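Shop floor robot checklist, with my comments

I wrote the first version of this list on one side of an index card and it has been growing ever since. Agnes Lindsay, who shares the workshop with me, asked for a copy she could follow without me standing next to her, so I typed it up with all my grumbling left in. The items are in the order I do them. Where I've failed one myself I say so, and that happens more than I'd like!

Date of this walk-through: September 6, 2021
Build: Jurnik (the little floor-roaming base we're putting together, plus its handheld gripper sessions)
Done by: me
Read over by: Agnes Lindsay

PART A. FLOOR

A1. Floor swept, nothing small and metal left on it.
OK. I go along the bench edge first, then under it. We lose a lot of M3 screws and they all seem to end up exactly where a wheel wants to go. A magnet on a stick is your friend (mine lives on the nail by the door, please put it back).

A2. Floor dry.
OK. I ran my palm over the spot by the sink. If there's any damp at all, wait. I'm not patient and I still wait on this one.

A3. Loose cables picked up or moved out of the driving area.
Not OK on first pass. This is the item I fail over and over, and I've stopped pretending I won't. A thin cord is the worst thing you can leave out, worse than a fat one, since a fat one at least stops the wheel. A thin one gets pulled in and wrapped around the axle, and then you're on your stomach with tweezers for half the evening. Coil it, hang it up, and if it really has to cross the floor, run it along the wall.

A4. Power strips off the driving area and not stacked into each other.
Comment. I'd like ours screwed to the underside of the bench. Until I get around to it, the strip can sit on the floor only while everything that moves is switched off. Before anything drives, it goes up on the bench. No strip plugged into another strip, ever, and yes, I'm looking at the January version of myself.

A5. Fabric, bags and paper out of reach.
Needs work. Rags, shirts, plastic bags, printouts. I'm a piler. I come in, I drop things by the wall, and the pile creeps outward until it's part of the course. Plastic bags bother me the most because they drift, and one light enough to drift will find the intake. Hang them high or tie them shut. Printouts belong on the clipboard!

PART B. THE BASE ITSELF

B1. Main switch off before you put a hand on it.
OK. Off means off at the switch, with the lights out. A base that's "only asleep" can wake up on a schedule, and the first time one did that to me I threw a screwdriver across the room.

B2. Bumper presses in and springs back all the way around.
OK. Push with a thumb and keep going around the rim until you're back where you started. You're feeling for a spot that's stiff or stays in. If it sticks, blow it out, try again, and if it still sticks the base doesn't drive that day. I know that's strict. The bumper is the only thing on the whole machine that cares about your shins.

B3. Wheels turn freely by hand, no hair or thread.
OK after cleaning. Flip it over onto a folded towel so you don't scratch the top. I pulled a good long thread out of the left wheel and I have no idea what sweater it came from.

B4. Battery: no swelling, no smell, contacts clean.
OK. Look at it from the side against something flat. If the pack rocks, take it outside and tell me right away, even if it's late. We charge on the concrete step, never on the bench, never overnight. Charge limit on this pack is 62 percent when it's going to sit around unused. I picked that after a lot of reading and a bit of arguing, and Agnes thinks it's fussy, but it's my pack so there.

B5. Any added wiring strain-relieved and taped down.
Comment. The Gisedine board (my nickname for the motor driver I soldered up, long story involving a bad label maker) has its leads zip-tied in 3 places now. Tug gently on each one. If it gives, redo it before you power up. I would much sooner lose ten minutes here than chase a fault that comes and goes.

B6. Stop button works.
OK. I press it once with the base up on blocks and the wheels spinning, and I want to see them quit right then. Then I press it again on the floor. If you only test on blocks you never find out how far it coasts.

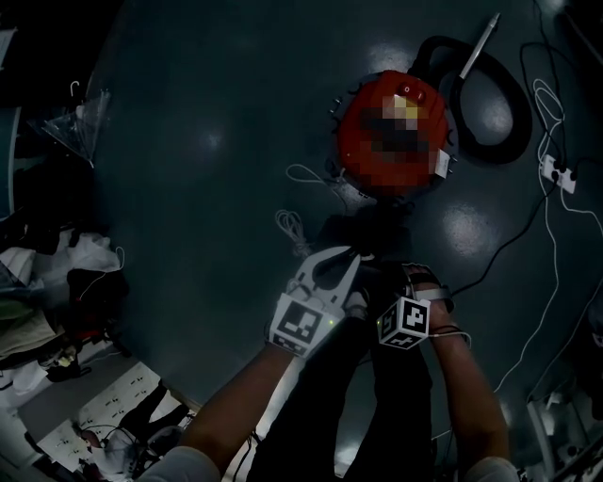
While I'm on the subject of stopping things, please get in the habit of saying "stop" out loud when you press the button. It feels silly when you're alone. When there are two of us in there and one has their head down over a wheel, it's the best safety device we own, and it's free.

PART C. GRIPPER AND PERSON

C1. Fingers of the gripper open and close with nothing catching.
OK. Work it slowly, then at normal speed. Keep your other hand well away from the fingers while you do. It doesn't look like it would pinch much, and then it gets the soft bit by your thumb and you find some new vocabulary.

C2. Marker cubes tight, faces clean, no corners lifting.
OK, with a re-glue. Give each cube a little twist. It shouldn't move. If a printed face is smudged or peeling, swap it, don't color it in with a Sharpie (I tried that, the tracking went completely bananas). Straps snug enough that they don't slide, loose enough that your hand doesn't tingle.

C3. Sleeves, cords and hair dealt with.
OK. Sleeves either close-fitting or pushed up past the elbow. Hood strings tucked in. No lanyards. If your own cable trails from your arm, walk the route once with the power off and see what it snags on. Mine always finds the corner of something.

C4. Kneeling and crouching.
Comment, no pass or fail. Use the foam pad! Most of this work is down at floor level, and when your knees hurt you start rushing, and when I rush I skip B2. Set the kitchen timer for 12 minutes, stand up when it rings, shake out your legs, drink something. I resisted this for ages and now I'm a bit of a preacher about it.

C5. Shoes on.
OK. Closed toes, tied laces. Socks on a glossy floor is how you meet the bench face first.

PART D. STUFF NEARBY

D1. Hoses and long attachments put away.
Needs work. The shop vac hose has a mind of its own and it wants to lie in a big loop exactly where people step. It goes back on the wall hook when you're done with it. The wand too. If you're halfway through cleaning and about to come right back, I get it, I do the same, but pull it over to one side and turn off anything that rolls.

D2. Heavy things on the low shelf.
OK. The Shearer vise came down to the bottom shelf and I feel better walking past it.

D3. Clear path to the door, wide enough to carry something out.
OK. I test this by walking out with the battery bucket in both hands. If I have to turn sideways, it's a fail.

D4. Extinguisher where it should be, needle in the green, nothing hung on it.
OK after I took my jacket off it. Sorry.

D5. First aid box stocked.
Comment. We were down to 4 bandages, all of them the tiny kind that don't stick to anything. I've put a new box on the shopping list. Tweezers are present (see A3).

PART E. FIRST DRIVE OF THE SESSION

E1. Call it out.
Say "driving" before you hit start. Same idea as the stop call.

E2. Slowest speed, one lap around the taped square.
OK. Stay within arm's reach for that lap. I listen more than I watch. A dry bearing has a little chirp to it that you'll hear well before anything looks wrong, and once you know the sound you can't un-know it.

E3. Check for warmth after the lap.
OK. Switch off, then back of the hand near the motor housings and the driver board. Warm is fine. If you want to yank your hand back, we're done for the day and it goes in the notebook.

E4. Write it down.
OK (this is me writing it down). Date, who, what failed, what you did. Even "all fine" gets a line. When the Skallow base, our earlier one, started pulling to the left, I could see from the notebook that it had been drifting for over a month, and I'd been nudging it straight with my foot without giving it a thought.

OPEN ITEMS

Mount the power strip under the bench (me, and I mean it this time).

Second wall hook for the wand (me).

Clothes pile: take home what's mine, ask about the rest (both of us).

Bigger bandages (Agnes said she'd be passing the drugstore).

Spare printed faces for the marker cubes. The file is on the shop laptop, in the folder with the bad name. Print at full size, no "fit to page," and measure one with the calipers before you cut the whole sheet.

Agnes, if something in here doesn't make sense, scribble on it in pen and leave it on the clipboard. I'll type up the changes before our next session.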